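# Valtarari Fruit Table: data card

Posted in January by Jummai Ezeani
Filed under: Datasets > Household > Kitchen and Table

## Summary

Valtarari Fruit Table covers one small chore: putting fruit into a basket on a table. It contains 151 episodes, most of them about 45 seconds long. Each episode has its own folder with the video, a text file of notes, and a list of the items on the table at the start.

The set was put together by Jummai Ezeani and Dzintra Jõgi. Labels were checked by Hakim Tarigan. Version 2 replaces the older release, which used different names for the citrus and should not be mixed with this one.

## Folder layout

- `episodes/` one folder per episode, numbered from 001
- `items.csv` item names, sizes and color group
- `labels/` start and end time of each placement
- `notes/` free text, one file per episode

## Items and setup

Views from one session:

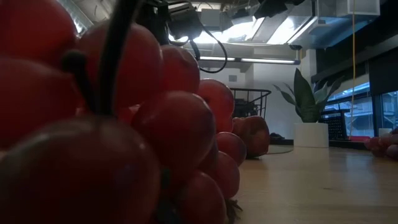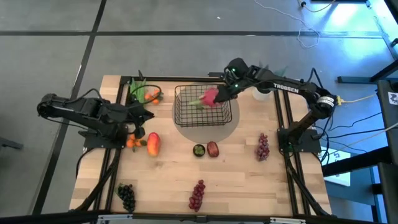 Fruit names in `items.csv` are the plain grocery names, with no variety given. Grapes are listed as one item per bunch, never as single berries, and a bunch is labeled as placed only when the whole bunch is in the basket. Dragon fruit has its own entry and is not grouped with the red fruit, even though the pink skin gets picked up by a simple color filter along with the apples. The green tips on the scales are a better cue if you are sorting by color. The basket is the black wire one on the round gray mat. Its mesh is open, so fruit inside it can still be partly visible from the side, and the labels treat that fruit as placed.

Small oranges are labeled `orange_small` throughout. Earlier notes by Chiharu Noguchi call them mandarins. The notes were left as written.

## Label rules

1. A placement starts when the fruit leaves the table.
2. It ends when the fruit is let go inside the basket.
3. Fruit that rests on the rim is labeled `rim`, not `placed`.
4. Fruit that falls and is picked up again gets a second entry under the same item name.

Cups and greenery are listed under `other`. They have no placement labels.

## Known problems

- In 6 episodes the notes file is empty.
- Glare on the wooden tabletop makes some end times hard to judge. These carry the flag `unsure`.
- Item sizes were measured by hand and rounded to the nearest half inch.

## Contact

Send label corrections to Hakim Tarigan with the episode number and the time in seconds.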